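Spent most of Tuesday servicing the pair of hand-held grippers we use for the folding work, so I'm writing down how they get looked after. Mostly for whoever takes over the bench from me, but a few people here have asked as well.

Background for anyone new. There are two grippers, one operator, and a bed we fold laundry on. The operator works a gripper in each hand. If one of them drags or closes crooked, the recordings from that session aren't much good and we do them again.

The fingers come first. Ours are yellow, soft enough to give a bit, and they wear at the tip before anywhere else. Cloth is harder on them than you'd expect. A tip that's gone shiny will slide off a T-shirt hem and the operator starts squeezing harder to make up for it.

I wipe the tips with a damp microfibre and let them air dry. No solvent. We tried a citrus degreaser from Partington early on and it left a film that took me a whole afternoon to get rid of.

Swap fingers as a pair, always. One new and one old will close off centre. You won't see it on the bench but you'll see it as soon as someone tries to pick up a single layer of sheet.

Finger sets get a line in the log when they go on and another when they come off. We change them at 900 closes or when the tip looks bad, whichever comes first. The 900 is Melati Santoso's number, from when she kept a tally through the first batch. It has held up so far.

Next, the linkages. Lint is the real problem. Fluff from towels works its way into the pivots and packs down like felt. Open the gripper all the way, pull the fluff out with tweezers, then brush. Don't blow it out with the air line, that just drives it further in.

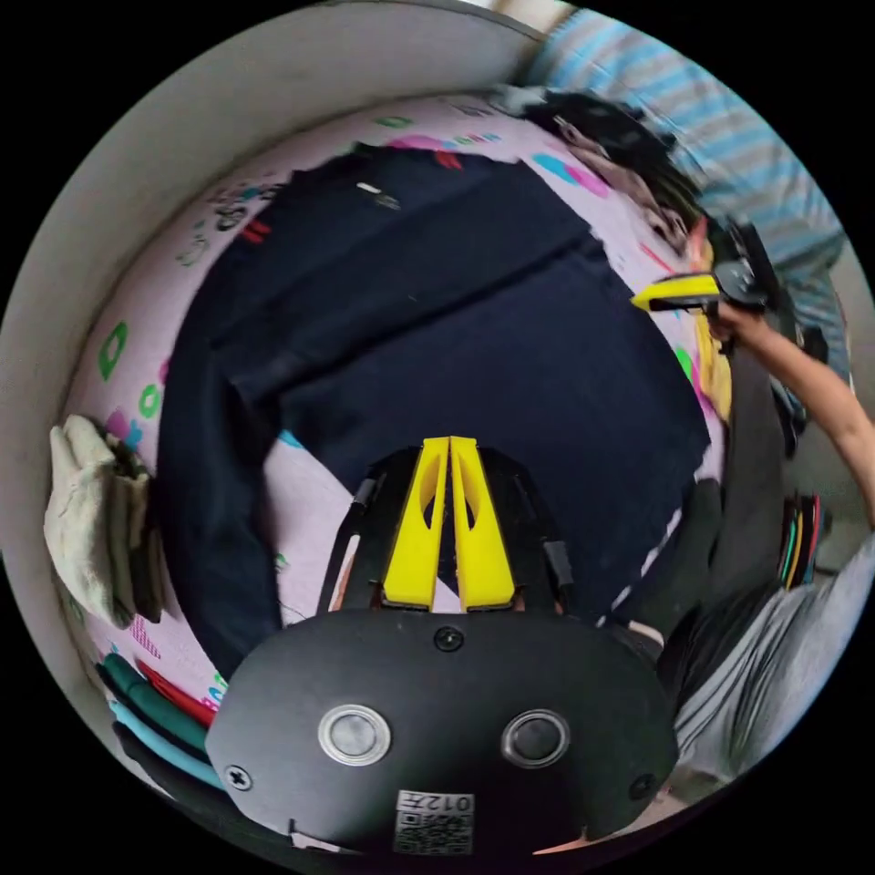 After brushing, cycle it by hand 37 times with nothing in the fingers. Odd number, I know. Letay Moges wrote it on the original sheet and I've kept it so old and new entries match. What you're feeling for is a catch near the closed end. If there's a catch, there's still lint in there.

A dry pivot gets one drop of the light Erus oil on the end of a pin. One. Anything more ends up on the laundry, and then you've got a grey spot on a pillowcase and an oily patch collecting even more fluff.

Screws. They're small and they go into plastic, so use the short driver and stop when it's snug. I stripped one in April by leaning on it and had to replace the whole shell. If a screw won't hold, tag the gripper and leave it out of the rotation – don't glue it.

Buttons get pressed and held, then pressed quickly. I check that each press shows up on the laptop. A sticky button usually means hand cream or sunscreen under the rim. A cotton bud with a little isopropyl sorts it, just keep it well away from the fingers.

Labels matter more than they look. The code on the label is how a recording gets matched to a unit. If it's scuffed and won't scan, print a new one before the session. We lost a morning's work to a label that half scanned and filed everything under the wrong gripper.

Zeroing is the last job. Fully open, hold, fully closed, hold, and check the two readings against the card for that unit. If closed reads more than 2 mm out, do it again. If it's out a second time, take the fingers off and reseat them. Most of the time they weren't pushed all the way home.

Then a cloth test before it goes back in the case. I use an old tea towel and a dark tee. Pick up one corner, lift, let go, 7 times each. The tee is the better test of the two – thin jersey shows up a bad tip straight away.

Storage: cases flat, fingers open, nothing stacked on top. Fingers left closed over a weekend take a set and need an hour or so to come good. The Utska cases have foam cut for the older body, so you have to trim the corner or it presses on the side arm.

Still to sort out: we're down to one spare finger set and the reorder from Usatero hasn't shipped. If it's not here by the end of the month I'll cut the sessions back to mornings and stretch what we've got.

Log sheet is in the top drawer under the drivers. Please write in pen.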